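Ovside College Breaks Ground on New Track and Field Complex
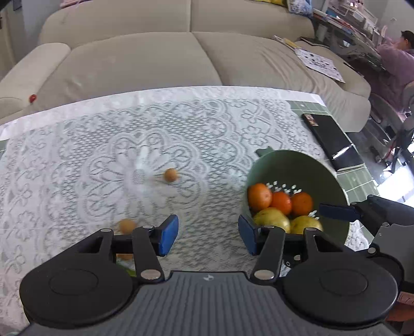 By the Athletics Communications Office
Staff Writer, Campus News
2015-03-12

The fences are up, the trailers are in, and the old cinder oval behind the Meltar Gymnasium is finally on its way out! Crews from Somogyi Construction started work this week on an eight-lane running track and throwing area that Ovside College athletes have been asking about for as long as most of us have worked here.

If you walked past on Monday you saw a lot of orange stakes and not much else. By the next afternoon the first excavator was pulling up the north curve, and a good crowd of students had stopped on the library steps to watch between classes. A few of the distance runners came over with paper cups and scooped up some of the cinders to keep. We may have done the same - there is now a cup on the office windowsill.

The new track will have eight lanes all the way around, two more than the old one, with an all-weather surface in dark blue. Inside the oval there will be natural grass for the javelin and for spring soccer practice. The long jump and triple jump share a double runway on the east side, with a sand pit at each end so that officials can pick the direction that suits the wind. Shot put and discus move to their own fenced corner down by Fuver Creek, which means the throwers and the runners can practice at the same time at last. Anyone who has stood around waiting for the discus cage to clear knows what a difference that will make.

There is plenty here for spectators too. The wooden bleachers held 200 people on a good day, and the back row had been roped off for two seasons. In their place will be aluminum stands with room for 300, a proper ramp at both ends, and wheelchair spaces at the finish line. The scoreboard from the gym is being refurbished and moved outside, and the press table gets a roof (our laptops are thrilled).

Ovside has not hosted a home track meet in nine years. The old surface was fine for jogging and for the summer youth camp, but the lanes were too narrow for conference competition and the drainage on the south straight was poor. After a heavy rain the last stretch before the finish turned into a pond, and practice moved to the parking lot. The teams have been taking the bus to Meltar Township for their timed workouts, 30 minutes each way, two evenings a week. They have done it without much complaint and have still put together some terrific seasons. This winter's indoor squads were the biggest the college has ever had, with 59 athletes on the men's and women's rosters combined.

Drainage comes first. Over the next few weeks the crew will cut the whole site down, lay pipe under both straights and tie it into the storm line that runs along College Avenue. After that comes a deep bed of crushed stone, then asphalt, which has to sit for a while before anything can go on top. The blue surface goes down last and needs warm, dry days, so it is planned for the middle of summer. Lane lines are painted once it has cured. If the weather cooperates, the track will open in August, in time for the cross country teams to use it when they come back for preseason.

A few things will change on campus while the work is going on. The footpath between the gym and the creek is closed until the project is finished. Walkers and bikes should use the sidewalk on College Avenue, where the crossing by the bus shelter has been repainted. Lot C is half its usual size and is reserved for permit holders on weekdays. Trucks will come and go through the lower gate, mostly in the morning, and Somogyi has agreed to hold off on the loudest work during final exams.

Community members who walk laps in the early morning can use the indoor track at the gym at no charge for as long as the outdoor one is closed. Bring a photo ID to the front desk and ask for a walker's pass. The indoor track opens at six on weekdays and eight on Saturdays, and is closed on Sundays. Clean shoes, please!

The youth camp is going ahead too. Running and jumping sessions will be held at the township park this year, with swimming and indoor games staying at the gym as usual. Families who have already signed up will get a letter with drop-off times and a map. There are still places in the younger age group.

Plans are also coming together for opening day. So far the schedule includes a one-mile fun run, relays for local schools, and an alumni 4x400 that has already produced some friendly trash talk on the message board. Former Ovside runners who would like to take part should get in touch with the athletics office, and old team photos and meet programs are very welcome. We would love to have a display in the gym lobby, and our files from the early years are thin. Everything will be scanned and returned.

For those who want to keep an eye on the progress, the best view is from the second-floor landing of the Meltar Gymnasium, where the big window looks straight down the home stretch. It is open whenever the building is. We have been up there more than we probably should have been this week, and on each visit there was less cinder and more bare dirt.

Updates will be posted on the athletics page every other Friday. Questions about parking and path closures go to the facilities desk, and questions about camp, walker's passes or opening day can be sent to the athletics office on the first floor of the gym.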